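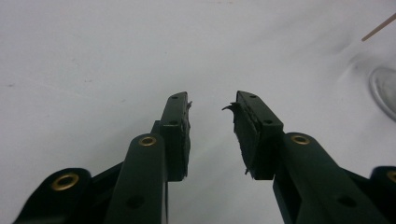 Dark green gripper fingers, white tabletop

Zarkholm Round: a trade talks kit for classrooms and clubs
Reviewed by Noelia Palacios

I have taught government and economics long enough to have a closet full of kits that promised to make tariffs exciting, and most of them stay in the closet. So I opened Zarkholm Round, from the small publisher Lapiņa, with fairly low hopes and a cup of coffee, and I ended up reading the whole leader's guide before the coffee was gone.

The idea is easy to explain to a group. Your students are split into seven delegations, each standing for a made-up country, and they have to agree on a trade deal before the closing bell. Ustau is the big farming exporter that wants everyone else's borders open and its own dairy barns left alone. Zisisitz makes machine parts and would sign nearly anything if it got the patent chapter it wants. Every delegation gets a briefing folder with its goals, a page of letters from home (from unions, shop owners, growers and one very cross mayor), and a ledger for keeping track of what has been promised to whom.

What I liked most, and I could go on about this all afternoon, is those letters from home. In a lot of trade lessons the kids hear that a tariff goes down and prices go down and everybody waves. In this one the student playing the Ustau minister has to read a letter from a cannery town out loud and then decide whether to trade it away for better access on wheat. My juniors got quiet at that point, and then they got very loud, and two of them were still arguing about it at the bus line – I count that as a good day.

The scoring takes some patience. Each country starts with 4,000 export points, and every tariff cut moves points from one column to another, with a second table for jobs at home. The arithmetic itself is fine for high school. The trouble is that the jobs table is printed in small gray type on the back of the ledger, and half the room never turned it over. I copied it larger and taped it to the wall, and the second session went much better.

You do need 2 class periods, whatever the front of the box says. We tried to squeeze the opening statements and the first round of bargaining into one morning and had to stop just as Zisisitz was about to walk out, poor things. If your periods are short, hand out the folders the day before and let people read them at home.

I also wish the guide spent more time on what happens after the signing. There is a nice page on how a legislature votes on a treaty, but enforcement gets one thin paragraph, and my students kept asking who makes a country keep its word. We had a good talk about that, though I had to bring my own materials.

The folders are sturdy, the maps are pretty, and the country cards come in a little cloth bag that I am rather fond of. Replacement ledgers are sold separately, but there is a page you are allowed to photocopy, so I wouldn't bother buying them.

I would recommend it for grades ten and up, or for an adult discussion group that enjoys a friendly quarrel. Younger groups could manage with the short version at the back of the guide, which drops the patent chapter. I plan to run it again in December, with the big jobs table already on the wall.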